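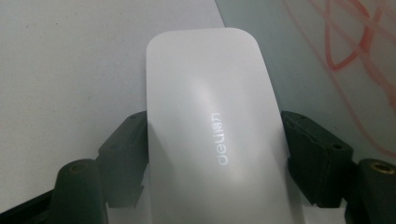
Office tidy-up helpers wanted — Derham office, April

Hi all! I'm Poul Juhl and I look after the desks, drawers and supply closet at Nanayakkara's Derham office. We're moving to a smaller floor in Jesham, and I need a few patient people to help me sort the small stuff before the movers come.

By small stuff I mean mice, keyboards, staplers, chargers, and the boxes they came in (we kept so many boxes). You'd pick things up one at a time, wipe them down, test them if they plug in, and put them where they belong. A plain white deli mouse goes with the other mice, a stapler goes with the staplers, and anything you can't identify goes in my tray. I love the mystery tray!

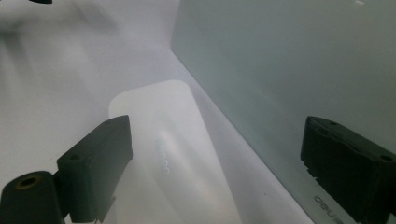
1 min read

You don't need office experience. It helps if you like putting things in order and don't mind a bit of dust — the back closet is pretty bad. Please be OK with standing for a couple of hours, though there are chairs and you can use them.

Shifts are Friday afternoons, with a coffee break in the middle. Pay is 31 dollars an hour, and lunch is on us if you start before noon. We have 1000 labels ready to go and I'd like to see most of them used up.

Anything that works but isn't coming to Jesham goes to the Liltitz reuse store, and helpers get first pick of the spares. I took home a very nice desk lamp last time.

To sign up, leave your name and phone number at the Derham front desk, or just come up and ask for Poul. Tell me which hours suit you and whether you'd like to sort, test or label. If you want to bring a friend, please do — put both names on the same note and I'll pair you up.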